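Flerix Desktop Hand and Arm Kit: Workshop Review

Sendstead Community Workshop – Equipment Reviews

Summary

The Flerix kit is a self-assembly robotic arm and hand intended for home builders and small shared workshops. It is sold with a simulation package, Dzene, in which a program can be run on screen before it is sent to the hardware. The workshop purchased one kit in January and has used it with members in the evening sessions. The kit is recommended for groups with some experience of wiring and basic programming. It is recommended with reservations for individuals working alone at home.

Contents and Packaging

The kit arrives in two cartons. The first holds the arm sections, casings and base plate. The second holds the hand, the controller, the power supply and the cables. Fasteners are bagged by assembly stage and each bag carries the number of the matching chapter in the manual. One bag in our kit was short by 3 screws of the smallest size. The supplier, Flosa, sent replacements without charge, although the request had to be made through an online form that rejected our first two attempts.

Assembly

The manual states that the build can be completed in a weekend. Our members required 11 hours, spread over several evenings, and this included one full disassembly of the wrist after a cable had been routed on the wrong side of the joint. The drawing for that step is small and shows the wrist from behind. Builders are advised to read the step through to the end before closing the casing.

The casing panels fit well. The thumb linkage is the most demanding part of the build, and good light and a magnetic tray are needed. A torque driver is not supplied and should be considered a necessary purchase. The base must be clamped or bolted to a solid bench; the suction feet in the carton did not hold on our birch tabletop and were set aside.

Simulation Software

Dzene opens with a model of the arm in a kitchen setting and a small library of household objects. Users may adjust the finger closing speed, the grip force limit and the approach path, and may then replay the result as often as required. Our members began with upright cylinders, as these allow the thumb and fingers to close from opposite sides with little adjustment of the wrist. 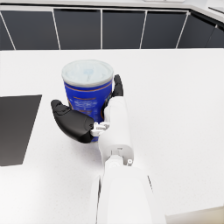 The value of this stage became clear once the hardware was ready. Grip settings prepared on screen could be transferred to the controller with a single command, and most needed only a modest reduction in closing speed. The software is less dependable with soft or flexible items. A paper bag in the object library behaves as though it were a solid block, and settings based on it were of no use at the bench.

Dzene runs acceptably on the older desktop computer in our electronics room. Saving a project under a new name resets the camera view each time, and this should be corrected in a future release.

Performance at the Bench

In our main trial, the assembled arm was asked to pick up an empty food tin, move it across the bench and set it down upright. It was successful in 88 of 100 attempts. Of the 12 failures, most occurred after the arm had been running for some time without being returned to its home position. Recalibration takes less than a minute and is best done between members' turns.

The fingertip pads grip painted metal and cardboard well. Smooth glass was not attempted. Noise from the wrist motor is noticeable in a small room – members working at the next bench asked that long trials be kept to the later part of the evening.

Documentation and Support

The printed manual covers assembly only. Programming is described in a separate online guide, which is clearly written but has no index. Flosa answered two technical questions by email, one within a day and the other after a week.

Recommendation

Shared workshops will find the kit a sound purchase, particularly where several members wish to develop programs while only one arm is available. Home builders should allow for the cost of a torque driver and a proper bench mounting. Our own kit remains in the electronics room and may be reserved at the front desk by members who have completed the bench safety session.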